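Furniture workers ask for straight answers before robots join the Horeck line

Union branch says the promised savings rest on simulated drawers and very little time on the shop floor

The workers' association at Horeck, which makes bedside cabinets and small dressers, is calling on the company to hold off on a plan to put robot arms at its final inspection benches until the people who do that job have had a proper say in it.

Horeck told staff in September that it had signed a trial agreement with Collunel, a supplier of automation software. Under the plan, arms fitted with jointed hands would open and close every drawer on a finished cabinet, feel for sticking or rubbing, and pass the piece along to packing. The work is now done by hand by a team of 30 across two shifts.

The company has described the change as "freeing people up for more rewarding work." The association has asked what that work is, and has not been told.

"I've opened drawers in this plant for 15 years and I'd be glad to give my wrists a rest," said Amos Dunleavy, an inspector on the early shift and a member of the association's bargaining group. "But I've heard the word 'rewarding' before. Last time it meant sweeping up after the new sander and filling in a form every time it stopped."

According to the slides shown to staff, Collunel's system has completed 1,526 practice runs. All of them were carried out in computer simulation. The slides do not say how many ended well, what counted as a pass, or whether any of the practice cabinets had a fault in them to find.

The association considers that last point the most important. An inspector is there to catch the bad drawer. Glue squeezes out and catches on the runner, a front goes on a hair crooked, or a panel swells after a damp weekend in the storage shed. Inspectors notice these things by feel and by sound, and they often know from the grain which boards are likely to give trouble. A clean opening on a perfect cabinet tells us the hand can pull. It tells us very little about whether it can inspect.

"They showed us the video twice and people were impressed, fair enough," Mr. Dunleavy said. "Then somebody asked what it does when the drawer jams, and we moved on to the next slide." 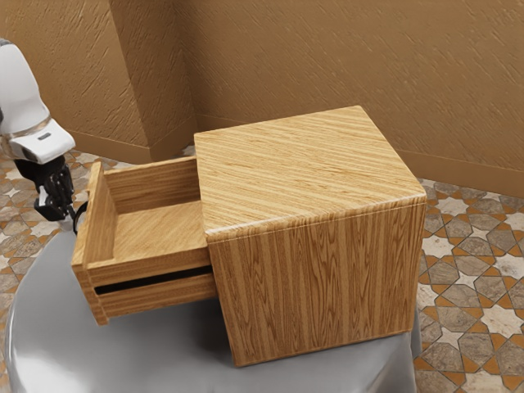

There is also the matter of who looks after the arms. Horeck's proposal sets aside 4 positions for "robot attendants," who would clear stoppages, re-seat cabinets that have shifted on the bench and recheck any piece the system is unsure of. The proposal gives no pay grade for these jobs and no limit on how many benches one attendant would cover. Nor does it say who answers for a faulty cabinet that the robot has passed and a customer sends back.

Fikri Purba, who speaks for the association on health and safety, said members were not against machines that take over sore and repetitive tasks.

"Drawer checks are hard on the hands, and our own injury book shows it," said Purba. "If this gear works, let's use it where it helps. What we won't do is sign off on a staffing plan built on a demonstration. Put it on a real bench, with our real rejects, and let the people who know the job watch it."

The association is asking Horeck for:

- a trial on the plant floor using cabinets already rejected by inspectors, with the results shared in full
- no reduction in inspection hours while that trial is under way
- a written pay grade and paid training for the attendant jobs, offered first to current inspectors
- a clear rule that any worker can stop an arm without having to justify it afterward

Management has replied that it "values the input of all colleagues" and will provide an update in due course. Members have asked for a date and are still waiting for one.

Media inquiries may be directed to Fikri Purba through the association's office at the Horeck plant. Inspectors from both shifts are available for interviews outside working hours.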